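3.2 Open shelving and the worktop

The second part of the study dealt with open shelves fixed above a worktop and sink. Gaurav Pathak's earlier survey of small kitchens had covered 179 homes, and open shelves were the storage people complained about most. Things put on them tended to come down again within a day and stay on the worktop. We wanted to know how far the placing of the shelf had to do with this.

The test kitchen was kept plain. It had an orange wall, white floating shelves at two heights, a white worktop and a square steel sink. Only light items were used, mainly cans and plastic cups, and each trial ended when the item had been put away or left by the sink. We logged 711 placements in May. Trials in which an item was dropped were kept in the log but left out of the totals.

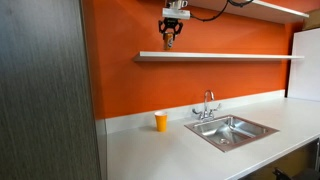

Figure 4. Small can above the lower shelf; cup on the worktop beside the sink.

The lower shelf was the easier of the two to use for cans, and most of the differences we found came from the upper one. Cups were less clear. A cup is often wanted again soon, and the back of the worktop is a fair place for it – it is close to the tap and out of the way of the sink. We therefore counted a cup at the back of the worktop as put away, but a cup at the front edge as left out. Mittal used a stricter rule and counted anything on the worktop as left out, so our totals for cups should not be set directly against those results.

Wall colour was not varied. White shelves on a strongly coloured wall are easy to pick out, and the same layout on a white wall may give slower placements. Section 3.3 returns to this point with the closed cupboards.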